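Mulport Workshop Exchange
Forum: Shared Rooms and Equipment
Topic: Care of the maple work board and storage of the shape blocks

Prulham_Facilities
Posted Jun 13, 2026

Members are asked to comment on a proposed change to the care of the large wooden board. At present it is oiled every 30 days and stays on the blue perforated table between bookings. The proposal is to oil it twice a year, with the next treatment in October, and to store the colored blocks separately at the end of each booking.

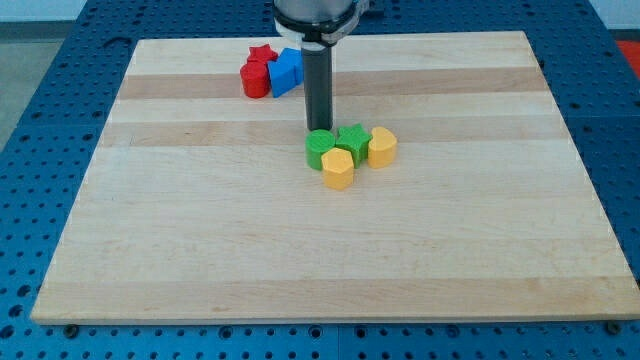
The printed blocks would go into lidded bins on the lower shelf of cabinet 2. Please reply in this thread with any objection before the new room rules are issued.

hanoretti_desk
The Hanoretti group supports the storage rule. We do not support the reduced oiling. A board made of glued strips moves with the seasons, and the joints are the first place to suffer. Our previous board opened along one joint after a single winter without treatment.

grainline247
I must respectfully disagree with the reply above. Oil does very little to stop seasonal movement. Small scuffs on maple can be taken out with fine paper, and a light coat afterward is sufficient. Monthly oiling leaves a film that collects dust.

Arsenault_Room_776
Has the effect of fresh oil on the printed parts been considered? The layer lines on our cylinders hold residue, and they are tedious to clean. We would ask that the board be closed to bookings for a full day after each treatment.

hanoretti_desk
A full day is acceptable to us. We maintain our position on frequency and would accept four treatments a year as a compromise.

Sosina Assefa
I book the room regularly and have no strong view on the oil. I do object to the lidded bins. Stars and cylinders of the same color end up mixed, and sorting them takes up booked time. Open trays, one for each shape, would serve better.

Prulham_Facilities
Thank you for these replies. Open trays will be adopted, and the board will be closed for one day after oiling. The frequency remains under discussion, and the present schedule applies until a decision is posted.

grainline247
Kindly specify which oil is in use. The label on the can is no longer legible.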